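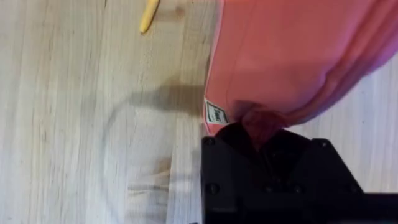 A pink garment on a light wooden surface.

The School of Hospitality and Tourism at Orkley College invites applications for the position of Student Outreach Assistant for the coming academic year. The position is part-time and is based at the Trellville campus, with regular travel to high schools in the surrounding counties.

The School offers degree and certificate programs in hotel operations, food service, travel planning, and event management. Each year it receives high school juniors and seniors for campus visits, sample classes, and a Saturday open house in November. The Student Outreach Assistant supports the planning and delivery of these activities and reports to the Assistant Dean for Student Recruitment.

Duties

The successful applicant will:
– schedule school visits and confirm arrangements with guidance offices;
– greet visiting groups at the Samuel Building and accompany them to the training restaurant, the front desk laboratory, and the library;
– present the School's programs to groups of up to 46 students;
– prepare folders, name badges, and sign-in sheets before each visit;
– answer inquiries from students and parents by telephone and e-mail;
– enter attendance records in the School's database within two working days of each visit.

Occasional evening work is required during the application season. Hours worked on a weekend are credited against the regular weekly schedule.

Qualifications

Applicants must hold an associate degree or higher in hospitality, tourism, education, communications, or a related field, and must have at least two years of experience in customer service, teaching, or student services. A valid driver's license is required. Applicants should be comfortable speaking in front of a group and should be able to use standard office software.

Preference will be given to applicants who speak a second language in common use in the region. Graduates of the School are welcome to apply and will be considered on the same terms as all other candidates.

Terms of Employment

The appointment is for 21 hours per week during the academic year and is renewable subject to satisfactory performance and available funding. Mileage for school visits is paid at the College rate. Meals are provided in the training restaurant on days when the employee is hosting a group.

How to Apply

Applicants should submit a cover letter, a current résumé, and the names of two references to the Office of Human Resources, Lodum Hall, Orkley College, Trellville campus. Applications may be delivered by hand or by mail and must be received by 5 p.m. on the closing date posted at the Office. Incomplete applications will not be reviewed.

Candidates selected for interview will be asked to give a short presentation on a hospitality career of their choice – slides are optional. References will be contacted only after the interview stage.

Orkley College is an equal opportunity employer. Applicants who need an accommodation at any stage of the process should notify the Office of Human Resources when submitting their materials.

Related items
Front Desk Laboratory: Revised Hours
Call for Student Hosts – November Open House
Adjunct Instructor, Food Service Management
Parking at the Trellville Campus
Training Restaurant Lunch Reservations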